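Can any machine fold quilted cloths and clear a table yet?

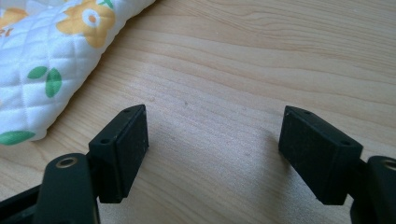 Pusitz, September

I look after the linen side of a small guest house. Every changeover means picking up a quilted cloth from each table, shaking it, folding it in four and wiping the wood underneath. The one shown is white with yellow flowers, on pale wood. I have 71 of these cloths in rotation. Is there a machine that will do the picking up and folding at a price a small business can bear?
Posted by Ngô

Short version: no, not as one machine. Picking up is the easier half. Two flat inward-angled pads with a matte face will hold a quilted edge well enough, provided one pad can get under it. On a bare table the lower pad has to slide in flush, and a rolled fold is a better target than a flat hem. Folding is harder. The arm has to find two corners, and a diamond stitch gives the vision software a great many false ones. In our workshop we ran 369 attempts on similar padded cloth. Single-edge lifts were dependable by the end. A square fold in four was not, and the best cycle time was 3 minutes. A person takes a few seconds.
Wiping is a separate problem of contact force. Try a compliant wrist before you spend money on sensors.
Anneliese Hagedorn

We got a quote from Londier for a towel folder. It wants flat towels fed in by hand, and they would not guarantee it for anything padded. Didn't buy it.
Derkura

Ask a commercial laundry, they have had folding machines for years. No idea about the tables.
tablemat_4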